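Robot Learning from Demonstration
Handout 6: Scoring a sorting task by stages

The Candalik task looks simple on paper. A two-armed robot has to move white bottles between the table and a yellow bin without knocking any over. Most of you will have read the Raltholm report, which gives one success rate for the whole task. This handout covers why we score it in stages instead, and what you need for the May coursework.

Each attempt is split into reach, grasp, carry and release. An attempt that fails at release still earns credit for the first three stages. With a single pass or fail mark, a policy that drops every bottle at the last moment looks the same as one that never moves.

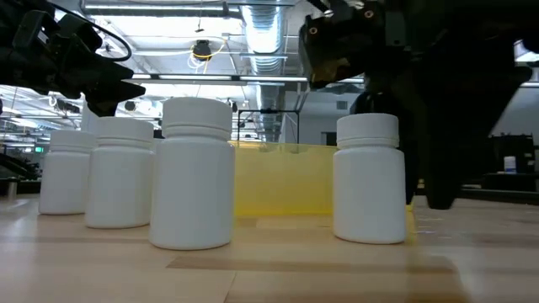 We trained on 1,000 demonstrations and ran 100 scored attempts for each policy. The starting layout was changed between attempts, using the same list of layouts for both policies. Please use that list in your own runs – results on different layouts can't be compared.

The two policies differ only in what they predict. The first gives the next arm position. The second, which we call Skakarel, gives a short run of positions and replans before the run is finished.

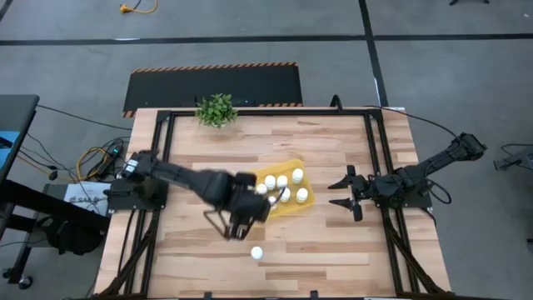 A student in last year's group objected that stage scores flatter a weak policy, as reaching is easy and nearly every attempt gets it. This is a fair point. Report the stages separately and do not add them into one number.

Skakarel did better at grasp and release. The two were level on reach. On carry the difference was small, and 100 attempts is too few to settle it.

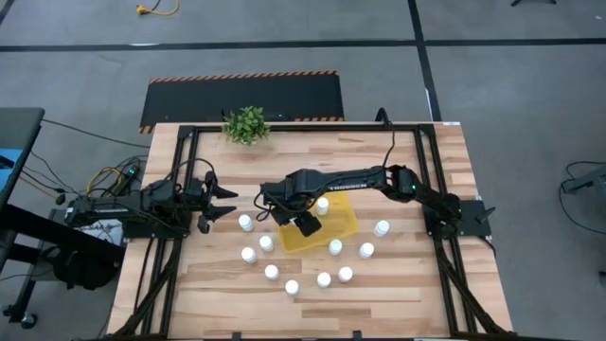

E. Carrasco
Module lecturer, Robot Learning

Most grasp failures came from neighbouring bottles. A finger needs clear space on each side of the cap, and the policy has to learn which bottle to take first. Wrist views help here. With several bottles grouped in the bin and the right half largely empty, the order of picking matters more than the accuracy of any one grasp – record it in your logs.

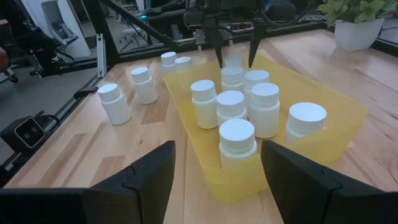
Coursework part 2 asks you to label failures by cause. Use the categories from the lecture: missed, slipped, collided, stalled. Where two apply, give the earlier one. Bottles left outside the bin, like the four standing to its left, can be hard to judge from the wrist camera when the farther ones overlap, so check a second view before labelling. Keep unclear cases in a separate file and say how many there were.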